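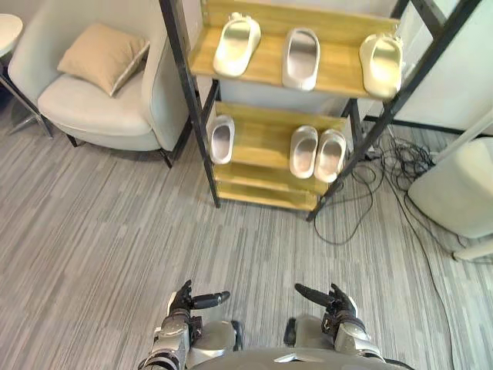
손가락 과신전 고착(過伸展固着)은 다지형 로봇 손에서 한 손가락이 펴진 상태로 멈춘 채 굴곡 명령에 응답하지 않는 고장을 가리킨다. 양팔 로봇의 가사 정리 작업, 특히 신발이나 수건처럼 얇고 변형되는 물체를 집는 작업에서 주로 보고된다. 고장 여부를 자세만으로 판정하기는 어렵다. 양손을 신발 선반 앞으로 뻗은 대기 자세에서도 검은색 손의 긴 손가락 하나씩이 서로 마주 보도록 펴져 있을 수 있으며, 이 자세는 정상 명령의 결과와 고착의 결과가 외형상 구별되지 않는다. 따라서 진단은 명령 각도와 관절 엔코더 값, 구동 전류를 함께 비교하여 이루어진다.

명칭

'과신전 고착'이라는 용어는 빌모시 보그나르(Vilmos Bognár)의 정비 보고서에서 처음 쓰였다. 초기 문서에는 '지시 자세 고장'이라는 표현도 나타나나, 의도된 지시 동작과 혼동될 우려가 있어 현재는 쓰이지 않는다. 비소브(Visov)의 정비 지침은 고장 코드 507을 이 현상에 할당하고 있다.

원인

원인은 기계적 원인과 제어상의 원인으로 나뉜다. 기계적 원인 가운데 가장 흔한 것은 굴곡 건(腱) 와이어의 이탈이다. 와이어가 풀리에서 벗어나면 모터는 회전하지만 장력이 손가락 끝마디에 전달되지 않고, 복귀 스프링의 힘만 남아 손가락이 펴진 위치에 머문다. 이때 구동 전류는 무부하 수준으로 낮게 나타난다. 반대로 관절 내부에 섬유 조각이 끼어 움직임이 막힌 경우에는 전류가 제한값까지 상승한다.

제어상의 원인으로는 과열 보호의 부분 작동이 있다. 테스투스(Testus) 계열 구동기는 권선 온도가 섭씨 70도를 넘으면 해당 축의 토크를 차단하는데, 초기 펌웨어에서는 차단 사실이 상위 제어기에 전달되지 않았다. 그 결과 상위 제어기는 파지가 완료된 것으로 간주하고 팔의 이동을 시작하였다.

작업에 미치는 영향

경사진 선반에 슬리퍼를 배치하는 작업은 이 고장의 영향을 크게 받는다. 기울어진 판에서는 물체를 놓는 순간까지 손가락이 뒤꿈치 쪽을 받쳐야 하며, 한 손가락이 펴진 채 남으면 슬리퍼가 회전하거나 옆 칸의 물체를 밀어낸다. 프레임이 비스듬한 다단 선반에서는 펴진 손가락이 측면 프레임에 걸리는 2차 손상도 발생한다. 굴곡된 손가락을 전제로 계산한 충돌 모형은 실제 손의 외곽보다 작기 때문에 접촉을 사전에 검출하지 못한다.

양팔이 서로 가까운 위치에서 동작하는 경우에는 손과 손 사이의 충돌이 문제가 된다. 배(Bae) 시험동에서 기록된 사례에서는 왼손 검지가 고착된 상태로 물체 인계 동작이 실행되어 오른손 손바닥의 촉각 센서가 파손되었다. 해당 로봇은 직전 점검 이후 인계 동작을 12회 수행한 상태였다.

바닥의 케이블 역시 위험 요소로 취급된다. 낮은 단에 접근하는 자세에서는 펴진 손가락이 케이블 고리에 걸릴 수 있으며, 이 경우 팔을 들어 올리는 동작만으로 커넥터에 인장 하중이 가해진다.

진단

표준 절차는 무부하 굴곡 시험이다. 팔을 선반과 가구에서 떨어진 위치로 옮긴 뒤 각 손가락에 저속 굴곡 명령을 보내고, 명령 각도와 실측 각도의 차이를 기록한다. 편차가 지속되고 전류가 낮으면 와이어 이탈, 편차가 지속되고 전류가 높으면 관절 막힘으로 분류한다. 전류가 전혀 흐르지 않으면 구동기의 보호 상태를 조회한다. 엔코더가 모터 축에만 설치된 손에서는 와이어 이탈이 각도 편차로 나타나지 않으므로 영상 또는 촉각 정보에 의한 확인이 추가로 필요하다.

조치 및 예방

고착이 확인되면 팔의 이동을 먼저 정지하고, 손의 전원을 차단한 다음 손가락을 수동으로 굴곡시킨다. 전원이 인가된 상태에서의 수동 조작은 금지된다. 보호 상태가 해제되면서 손가락이 갑자기 닫혀 작업자의 손이 끼일 수 있다. 와이어가 이탈한 경우에는 재장착 후 장력을 다시 교정한다.

로믹스(Romix) 제어 소프트웨어는 6월 개정판부터 파지 완료 판정에 전류 조건을 추가하고, 고착이 의심되는 손가락을 완전히 펴진 형상으로 간주하여 충돌 모형을 다시 계산한다. 다만 두 손가락이 동시에 고착된 경우의 처리 방식은 규정되어 있지 않다.

읽는 시간: 2분

관련 항목
건 구동식 로봇 손
무부하 굴곡 시험
양팔 충돌 회피
구동기 과열 보호
파지 완료 판정

처음 | 분류 | 최근 바뀜 | 맨 위로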